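January 26, 2024 – dishes, wooden table

Black tray to the right, turquoise tray beside it with a white plate and a yellow one on it. Third plate straight on the wood.
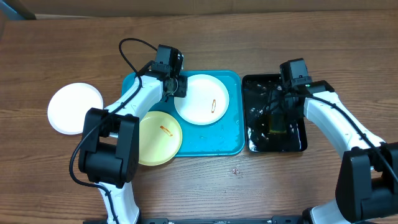

Water on the table

Rinse dose stays at 20 ml per dish, Prunier liquid. Anikó Deák wants 23.

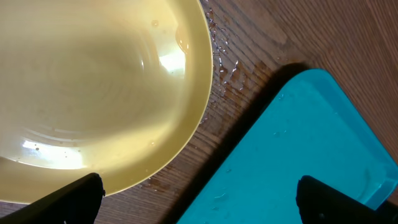 Varnish is the Rashti two-coat, applied in July. Droplets lie on the wood beside the yellow bowl's rim, with darker patches under them. Check for rings tomorrow – if any, order a mat from Plolano.
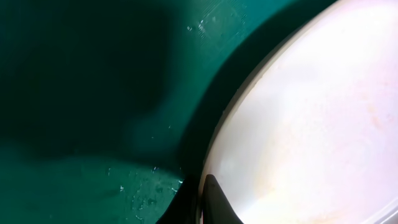

Fig. 3. Pale specks on the teal surface, white item at right.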